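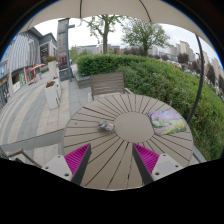
How often should a slatted garden table be cleaned?

Wash the top once a month while the table is in regular use, and once more before it is covered for the winter. Food and drink spills should be wiped away on the same day.

Section 4: Care of the Garside outdoor dining range

This section applies to all Garside tables and to the Carham parasol supplied with them. It replaces the care leaflet issued before 2 March 2018. Instructions for assembly are given in Section 2.

4.1 Washing the table top

1. Remove all items from the table and close the parasol.
2. Brush crumbs, leaves and grit out of the gaps between the slats with a soft, dry brush. Work from the middle of the table towards the rim.
3. Add one capful of mild washing-up liquid to a bucket of warm water.
4. Wash each slat along its length with a sponge. Do not use wire wool, scouring powder or bleach.
5. Rinse with clean water from a watering can or a hose at low pressure.
6. Leave the table to dry in the open air before replacing any cushions or table linen.

CAUTION: Do not use a pressure washer. Damage caused by pressure washing is not covered by the Dillano guarantee.

Note: Green marks may form where the table stands under trees. Repeat steps 3 to 5 and allow the solution to stand for some 21 minutes before rinsing.

4.2 Checking the fixings

Fixings may loosen during the first season. They should be checked in January and again before the table is brought back into use.

1. With a second person, turn the table on to its side on a blanket or other soft surface.
2. Tighten each bolt with the key supplied. Do not force a bolt that has reached its stop.
3. Replace any missing caps. Spare caps may be ordered from Proditis under part number 57.
4. Return the table to its feet and adjust the levelling pads until it no longer rocks.

4.3 Using and closing the parasol

1. Check that the base is fully weighted before the canopy is raised.
2. Turn the handle clockwise until the canopy is taut. Stop when resistance is felt.
3. Close the canopy in strong wind, and whenever the garden is left unattended.
4. Let a damp canopy dry fully before fitting the cover.

WARNING: Keep barbecues, patio heaters and candles away from the canopy at all times. Children must not hang from or climb the pole. 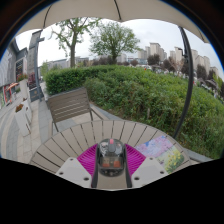 4.4 Winter storage

1. Wash the table as described in 4.1 and allow it to dry.
2. Take cushions indoors. They should be stored flat in a dry cupboard.
3. Fit the table cover and fasten the cords beneath the rim, leaving a small space for air to pass.
4. Lift the cover on a dry day once a month and wipe away any moisture found under it.

For faults not listed in this section, refer to the table on page 53.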